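Nelport Community Center Opens Toy Sorting Room

Nelport, Oct 2, 2018 – The Nelport Community Center has opened a sorting room for its toy lending library, which serves families across the Salian district. The room will receive donated toys, check them for missing or broken parts, and prepare them for the shelves before the winter lending season.

The library holds 391 toys, most of them small enough to fit in one hand. Under the new arrangement, small items are kept in open plastic trays, and the sorting table is covered with a plain brown cloth that keeps hard pieces from rolling and makes them easier to see.

"Small toys are the ones families ask for most, and the ones we lose most often," said Thirumalai Bangera, who directs the library. "A clear table and a shallow tray have made a real difference to our work."

Households may borrow two toys at a time for a period of 10 days. Donations of clean, complete toys are accepted at the front desk during regular hours – battery-operated items should be handed in with the batteries removed. A second collection period is planned for February.

A brown cloth covers the sorting table, with a turquoise tray for small items at the right.

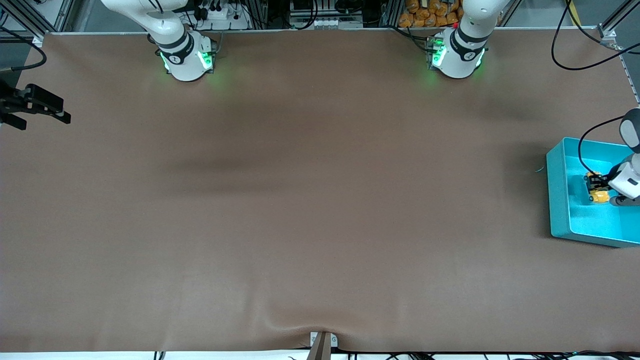 Photo: Nelport Community Center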